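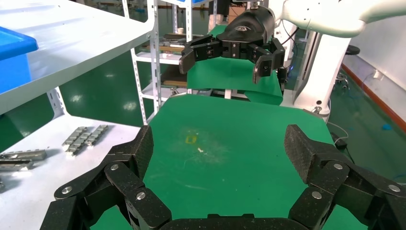
3.2 How small parts are laid out before sorting

Anyone who has spent a morning with a bin of stamped metal pieces will know how quickly the little ones slide beneath the big ones, and it was this everyday nuisance that first drew us to the question of surfaces. In August we visited the parts room at Sasel, where Lerato Ngcobo very kindly let us sit in for 7 mornings and ask far too many questions. Larger brackets stay in the blue plastic bin on the upper shelf, while the slender strips and rails go onto white paper on the level below (Figure 4).
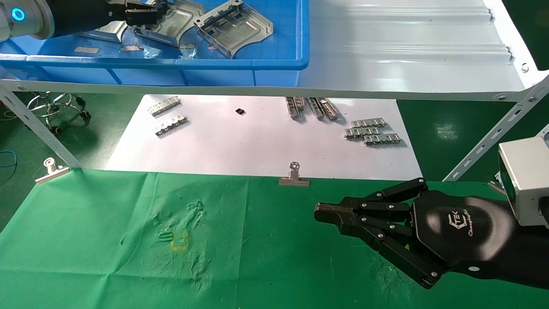

Figure 4. Stamped brackets in the upper bin, with perforated strips and rails laid out on white paper beneath.

We grew rather fond of the paper. Silver metal shows up nicely against it, shadows and all, and a perforated strip resting partly over its neighbor can still be told apart at a glance. The green mats are kinder to the table, we were told, though they do pick up scratches. Miroslava Rusnák had suggested at the outset that we note overlapping pieces separately from those lying alone, and we have kept to her scheme in Section 3.3.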